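Tomoana Cloth Set: data card and equipment planning notes

Version 3, updated in September
Maintained by Yeison Villca. Budget sheet by Keir Shearer.

What is in this repository

The repository contains the recordings of our cloth handling work, and also the purchase plan for the station where we record. We keep both together, as the person who wants to repeat the recordings will soon ask what must be bought, and in which order. If you need only the data, go to the section "Recordings". If you must write a budget request for your own laboratory, please read all of it.

Files

recordings/ : the episodes, one folder for each
budget/plan.csv : every item with price, supplier, delivery time and state of the order
budget/spares.csv : parts that wear out
notes/ : minutes of our planning talks, not edited

How the plan is organized

We divide the equipment into three groups. Group A is what must be present before the first recording: arm, gripper, wrist camera, table, computer. Group B is what becomes necessary after some weeks: spare fingers, second camera, better lamps. Group C is wishes. In the first version of the plan we had no Group B, and this was our largest mistake. The money was spent on Group A, and when a finger broke we had to wait for the next budget period to replace it.

Prices in plan.csv are the prices we were offered, without tax. Please do not treat them as valid for you. Your supplier may give a different discount and the shipping cost can surprise you, in our case mostly for the table.

Items which we planned too low

Fingers. Handling cloth means many contacts with the table. We ordered 12 pairs for the second year and we recommend that you ask for a price per set before you buy the gripper itself. For our Cesum gripper the fingers are sold only by the same supplier.

Cables. The wrist camera cable bends with every motion. Keep two in the drawer. The long version from Unex had a delivery time of 63 days, so order it together with the arm.

Table surface. We took a white board because it was in the storage room. It collects marks, and a replacement board was not in the plan. Now it is in Group B with its own line.

Working hours. The station needs a person for resetting the cloth. This is not equipment, but the request form has a field for it and we left the field empty. Please fill it.

Items which we planned too high

We reserved 700 dollars for cloths and containers. Most of this amount was not used. Ordinary household cloths are enough for the task, and it is better to buy several of the same kind on the same day, as the shop may change the color later.

The licence for the Loser planning software was also too much. We paid for five seats and two persons used it.

Recordings

There are 700 episodes in the present version. In each one the arm works on a cloth on the table. Each folder has the video from the wrist camera, the joint positions and a short text file with the result, written by the operator. The starting position of the cloth is different from episode to episode, and other objects may stand near it.

In the wrist view, both black fingers point at a crumpled red cloth, and behind it a white round-sided object is out of focus. Before choosing a camera, please compare this view with what your own task needs. The focus range was not in our list of requirements and the offers did not mention it.

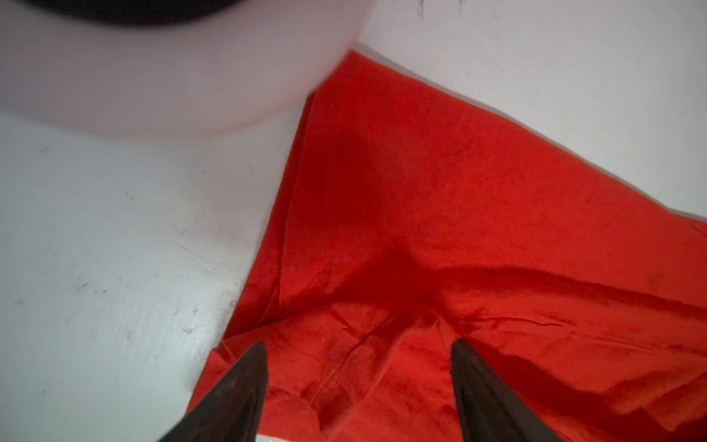 Known limits

The marks on the table are visible in many episodes. We do not remove them from the video. If your method is sensitive to the background, plan a separate test with a clean board.

Result files before version 2 use the words "ok" and "good" for the same thing. We will correct it when there is time.

The budget sheet does not include repair of the arm. Our contract covers it until the end of the third year, and after this we have no number yet.

Corrections and questions

Please open an issue and write in the title if it concerns data or budget. Yeison answers for the data and Keir for the budget. When you report a price, add the country and the month of the offer, otherwise we cannot enter it in the sheet.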